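Guía de uso del mantel cuadriculado Warkura

2. Colocación del mantel y disposición de los objetos

Esta sección explica cómo extender el mantel sobre la mesa, cómo repartir encima los objetos de uso diario y cómo recogerlo todo al terminar. El contenido de la caja y las piezas de recambio figuran en la página 46.

2.1 Preparación de la mesa

1. Retire todo lo que haya sobre el tablero, incluidos los salvamanteles y los protectores de goma.
2. Pase un paño seco. Si el tablero está húmedo, espere a que se seque del todo antes de continuar.
3. Compruebe con la palma de la mano que no queden migas, granos de arena ni restos de cinta adhesiva. Cualquier bulto se nota después a través de la tela y hace rodar los objetos cilíndricos.
4. Si la mesa es extensible, ábrala ahora. Con el mantel puesto, la junta central pellizca el tejido.

Nota: una mesa que cojea debe calzarse antes de colocar el mantel. Los calzos Rolland se venden por separado.

2.2 Cómo extender el mantel

1. Saque el mantel de la funda y desdóblelo con la cuadrícula hacia arriba. El reverso es liso.
2. Haga coincidir una línea de la cuadrícula con el borde largo de la mesa. Tome como referencia la línea entera más próxima al dobladillo, nunca el dobladillo mismo.
3. Sujete ese borde con una mano y alise con la otra desde el centro hacia fuera. En mesas grandes es más cómodo hacerlo entre dos personas.
4. Mire la cuadrícula desde el extremo de la mesa. Si las líneas se curvan, levante la tela por ese lado y vuelva a dejarla caer. No tire de una esquina en diagonal.
5. Coloque las pinzas de borde, empezando por las esquinas.

Precaución: no utilice chinchetas, grapas ni cinta de doble cara. La garantía no cubre las perforaciones ni los restos de adhesivo.

Nota: las marcas de plegado desaparecen en uno o dos días. Si molestan, planche por el reverso a temperatura baja y sin vapor. No planche sobre la propia mesa.

2.3 Disposición de los objetos

El mantel sirve de base para ordenar, clasificar y contar piezas pequeñas, y también para actividades en familia o en el aula. La cuadrícula ayuda a mantener la separación entre unas cosas y otras y a devolver cada una al mismo sitio después de usarla.

1. Separe los objetos en tres grupos: los que se sostienen de pie, los que apoyan sobre una cara plana y los que pueden rodar.
2. Ponga los más altos en la parte de atrás. Los envases blandos, como las bolsas de aperitivos, se aguantan mejor si antes se reparte el contenido hacia la base con unos golpecitos. La cara ancha debe mirar hacia quien trabaja.
3. Deje los cubos y las cajas pequeñas sobre la cuadrícula. Pueden alinearse con ella o quedar girados, según la actividad; lo importante es que no monten unos sobre otros.
4. Reserve la parte delantera para las piezas delgadas: varillas, tubos, lápices, pajitas. Túmbelas siempre, con espacio libre a ambos lados.
5. Deje al menos un cuadro vacío entre objeto y objeto. Si después no se pueden tomar sin rozar el vecino, separe más.
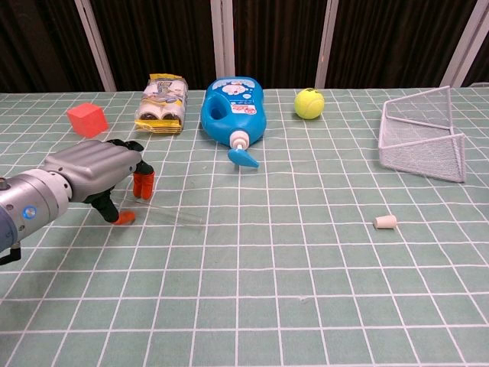 Figura 2. Cubo rojo anaranjado y bolsa de aperitivo al fondo; pieza transparente tumbada sobre la cuadrícula.

2.4 Piezas transparentes

Los tubos y las varillas transparentes casi no se distinguen sobre la tela verde claro. Se reconocen por los brillos que recorren la pieza y porque las líneas blancas se ven algo deformadas debajo. Conviene tener en cuenta lo siguiente:

1. Colóquelas en último lugar, cuando el resto ya esté en su sitio.
2. Túmbelas de forma que crucen alguna línea de la cuadrícula. Sobre el interior de un cuadro, sin línea debajo, es fácil perderlas de vista.
3. Oriente la lámpara de lado. Con la luz justo encima, el brillo se reduce a un punto y la pieza se confunde con el fondo.
4. Anote cuántas ha puesto y compruebe el número al recoger.

Precaución: no apoye los codos ni deje libros en la zona donde haya piezas de vidrio. En presencia de niños pequeños, emplee únicamente tubos de plástico y retírelos al terminar.

Precaución: si una pieza de vidrio se rompe, no sacuda el mantel. Recoja los trozos grandes con guantes, pase después un papel de cocina humedecido y deséchelo. Revise el suelo alrededor de la mesa.

2.5 Objetos pesados, húmedos o calientes

La tela admite cualquier objeto ligero sin que la cuadrícula se desplace. Para los que pesen más de 300 gramos, levántelos al cambiarlos de sitio; arrastrarlos forma pliegues y acaba desgastando el estampado.

No coloque sobre el mantel tazas recién servidas, cazos ni pistolas de encolar. Los vasos y las botellas frías van sobre un posavasos. Los aperitivos pueden quedarse en su bolsa cerrada — abiertos dejan grasa, y la grasa es lo que peor sale del estampado blanco.

2.6 Recogida

1. Retire primero las piezas transparentes y las que puedan rodar.
2. Siga con los cubos y las cajas. Los envases altos se quitan al final.
3. Suelte las pinzas de borde, de una en una, presionando por la parte de abajo.
4. Doble el mantel hacia dentro por los lados largos, llévelo así hasta el fregadero o el balcón y sacúdalo.
5. Enróllelo con la cuadrícula hacia fuera y guárdelo en la funda. Enrollado ocupa algo más que plegado, pero la próxima vez saldrá sin marcas.

2.7 Limpieza

Las manchas recientes se quitan con un paño húmedo y una gota de jabón neutro, sin frotar en círculos. Para una limpieza completa, lave el mantel en agua fría con colores claros y tiéndalo a la sombra. No use lejía ni secadora.

Si el borde se deshilacha, corte el hilo a ras con unas tijeras. No tire de él.

2.8 Incidencias frecuentes

El mantel resbala. Compruebe que el tablero no tenga cera o abrillantador. Si los tiene, límpielo con agua y jabón, séquelo y vuelva a empezar por el apartado 2.1.

Las líneas no quedan rectas. Casi siempre se debe a que se ha alineado por el dobladillo. Repita el paso 2 del apartado 2.2.

Los tubos ruedan hacia un lado. La mesa está desnivelada. Calce la pata correspondiente o gire los tubos hasta que apunten hacia la pendiente.

La bolsa se cae hacia delante. Reparta de nuevo el contenido hacia la base o apóyela en una caja.

Texto y revisión: Fabrice Hoarau. Distribución y recambios: Cumcombe.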